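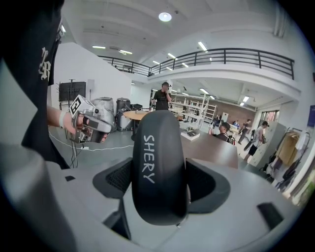 Left gripper keeps dropping its pose partway through an episode, and I have run out of people to blame. We're collecting two-handed demonstrations for the Lernarby set, and of the 955 episodes uploaded so far, 47 have a left-hand track that leaps sideways and then comes back as if it had only popped out for milk. The right hand is fine. With the square marker tipped upwards on its plate like that, the ceiling tubes were my first suspect, so I started there.

Ticket opened by: Enda Daly
Component: Takari capture, left unit
Priority: medium (was low until Glenys Stockdale saw the plots)

Tried so far:

Swapped the left and right USB leads. The fault stayed with the left unit, and I now own a trip hazard facing the other way.

Turned off the lights nearest the balcony and recorded 40 short reaches. Three jumps. Turned them back on, recorded another 40, three jumps. The lights have had an apology.

Reinstalled the capture software. This achieved a new splash screen.

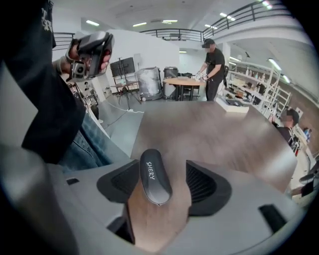
Can the bad episodes be kept if we trim out the jump? Only when it falls before the first grasp or after the last release. A cut in the middle teaches the model that hands teleport, and it's a quick learner when the lesson is wrong.

Update, 14:20. Went through the logs line by line, which is as much fun as it sounds. Every jump comes straight after a gap in the left unit's timestamps. The tracker loses a few frames, guesses, guesses badly, then recovers and says nothing about it. I changed the left buffer from its default to 2000 and the gaps got shorter - but they didn't go away.

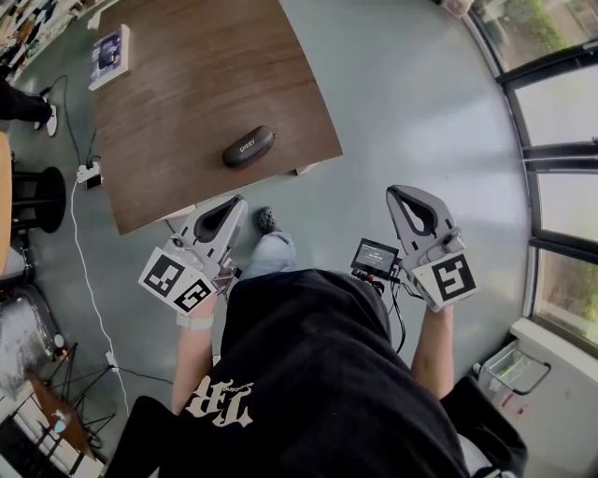 Sylvain Langlois replied that the buffer was a red herring and asked whether both units were writing to the same drive. They were. He'd had the same thing on the Flindlow rig: the right stream opens first, gets comfortable, and the left has to queue. His advice was to give each hand its own drive and put the buffer back before I forgot I'd touched it.

I had forgotten I'd touched it. It's back now.

Update, 16:45. Left stream moved to the spare drive. Forty reaches, no jumps. Another forty with deliberately silly wrist angles, still none. I don't trust it yet, so Dymphna Mac Suibhne is doing a full run of the table tasks with me tomorrow morning before we call it.

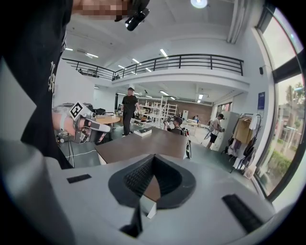

Workaround until this is closed

Set the left output path to the second drive before you start a session. The software forgets the setting on restart, so check it each time.

Look at the timestamp plot after every batch, while you can still repeat the task without laying everything out again.

Tag anything with a jump as "left-gap". Please don't delete it. Siobhán Ní Chonaill wants the bad ones for testing the filter, and she has already asked me twice where the first lot went.

Status: waiting on tomorrow's run. Drive path bug logged separately.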